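Is 288 demos enough for a laundry folding project?
Posted by uvside_parent in School & Club Robotics

My kid's club signed up for the Sulen student challenge, where you teach a robot to fold clothes by recording yourself doing it with a pair of hand-held grippers. The rules ask for 288 recordings. I doubt that teaches anything except patience. Has anyone seen one of these work?
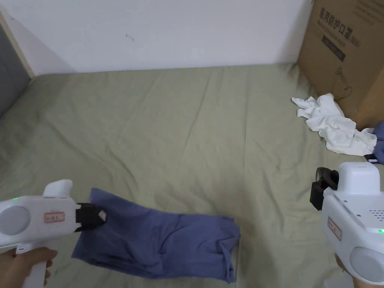 Page 1 of 6

For background, they have 40 done, all on one bed with the same few items. The coach says variety comes later. I say it never does.

Panicker
Yes, it can work, but be suspicious of the number. Our team stopped at 125 and did fine on one shirt, then failed on every other shirt we owned.

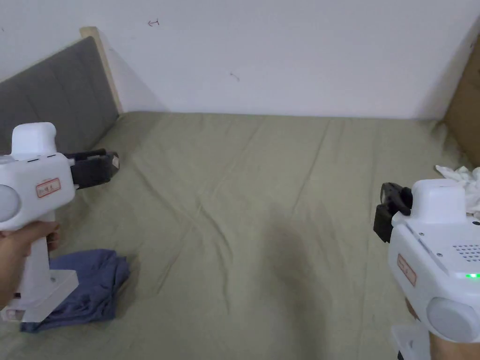
Start positions matter more than the total. Move the garment before each take and write down where it went. If the cloth always starts folded and low on the left, like the blue one there, the robot may learn the spot and not the cloth. Turn it, bunch it up, try the far side of the bed – and keep the bad takes in a separate folder so you can see what went wrong. I'd also hold back a few garments for testing, whatever the coach says.

duvia_lab
Depends on the model. Ours was slow but ok. Check both grippers are on before you record, we lost an afternoon that way.
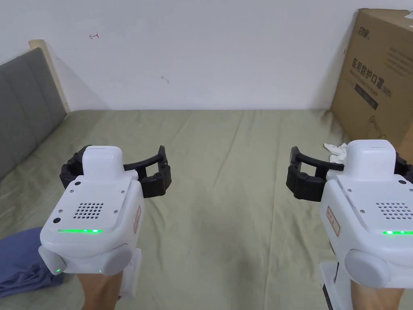
uvside_parent replied that "slow but ok" was what the challenge page promised too, and asked whether it had ever folded anything it hadn't been trained on.

duvia_lab
A towel, once. Kind of.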